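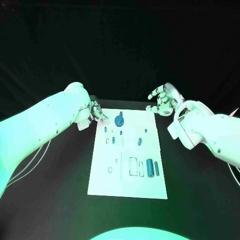
Two robot hands above a sheet of printed outlines and small blue parts.

The long road to a plain face cream

Luana Figueiredo keeps her failures on a shelf in the back room of her shop in Rostton. They are in brown glass jars with a strip of masking tape across each lid, and the tape says what went wrong. "Grainy." "Smells like crayons." "Split in the heat." The oldest has turned the color of weak tea, and she has no plans to throw it out.

Figueiredo makes skin care under the name Clanis. The range has 12 products, and the one that pays the rent is an unscented cream for dry skin, sold in a tin. She started selling it at a street market in September, five years ago, from a folding table with a bedsheet over it. She took 30 tins and came home with four.

Before that she worked the counter in a pharmacy. Customers came in with red cheeks and flaking hands and asked her what to buy, and she noticed that many of them had already bought too much. They were using an acid at night, a scrub in the morning and three serums in between. She would tell them to stop everything for two weeks and use one bland cream. Some of them came back annoyed that it had worked.

The cream she makes now has seven ingredients. Water is the first, then glycerin, squalane, shea butter, an emulsifier, a preservative and a little citric acid to bring down the pH. The preservative is the part she gets letters about. Some buyers want a cream without one, and she writes back to say that a cream made with water will grow mold if it is left unprotected, whether or not anyone can see it. People who want to avoid preservatives can buy her balm, which has no water in it.

Shea butter gave her the most trouble. If it cools slowly it forms tiny hard grains, harmless but unpleasant, like fine sand under the fingers. Her first full batch of 1000 tins went grainy in a warm van on the way to a shop in Ginting. The shop sent them all back. She melted down what she could for hand soap and spent the winter learning to chill the butter quickly before it went into the mix.

The work now takes place in a rented unit on the edge of Rostton, with a steel mixing tank and a filling machine she bought secondhand. A good day there produces 3000 tins. Two people work with her full time and a third comes in before the holidays. Each batch has a number, and a sample of each stays in a cupboard until the batch has passed its use-by date. Batch 1515 is on the cupboard's top shelf as I visit. It was made the week before and she is pleased with it.

She is careful about what she says the cream can do. It softens dry skin and helps keep water in. It will not treat eczema, though people with eczema do buy it, and it will not remove lines. Customers sometimes write reviews that go further than she would like. One said the cream had cured a rash that two doctors couldn't explain. Figueiredo answered that she was glad the skin felt better and asked the writer to see a doctor if the rash returned.

Her advice on using it is short. Wash with lukewarm water. Pat the face so that it is still a little damp, and put the cream on within a minute or two. A piece the size of a pea is enough for the face and neck. Anyone with reactive skin should try it inside the elbow for a few days first, and that goes for any new product, hers included.

A scented version was on sale for a while, made with lavender oil and sold as Flalen. It did well, but it brought in more complaints of stinging than everything else put together, and she dropped it. She still gets requests for it. The last few tins went to her aunt, who uses it on her feet.

The next product will be a cleanser. There are nine jars of it on the shelf so far. The tape on the most recent one says "Too thin, nice smell."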